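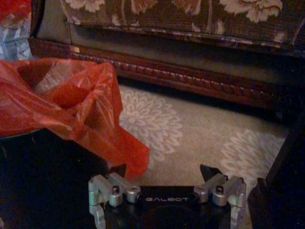

Dondero house, front room. May, Saturday, late afternoon

Second block of bag episodes for Stinatico, and I'm writing this up while the kettle's on, so forgive the rambling. We got through 16 demos before I called a break, and I'm keeping all but two of them (I drove one with my glasses pushed up on my head, which I don't recommend, and on the other I simply lost my nerve halfway).

The red-orange bag is still my favourite thing to practise on. It's thin enough to see through a bit, it's all folds, and every approach wants to be a little different. I've been coming in with the fingers wide and aiming for the corner that hangs down, because a corner gives you something to pinch, whereas the middle just slides about under the pads. If you're driving next, please do pause for a breath before closing. The Arnico reviewers like a clear beat there, and I do rush it when I'm tired.

The light is dim and warm in here and I've left it that way on purpose. Our earlier sets were all so bright! The dark thing the bag is draped over goes nearly black on the wrist view, and I'd like the policy to cope with that. I'm also very fond of the flowered rug and the flowered sofa together, lovely busy colours and patterns behind a crinkly bag, and a good deal harder than our plain grey mat at the shop.

Mind the carved rail along the bottom of the sofa. I've set the soft stop 4 cm short of it and would rather nobody nudged that.

Still to do: 9 more with the pale bag as the target, then label the lot under Mạc, same naming as last time. Kettle's boiled.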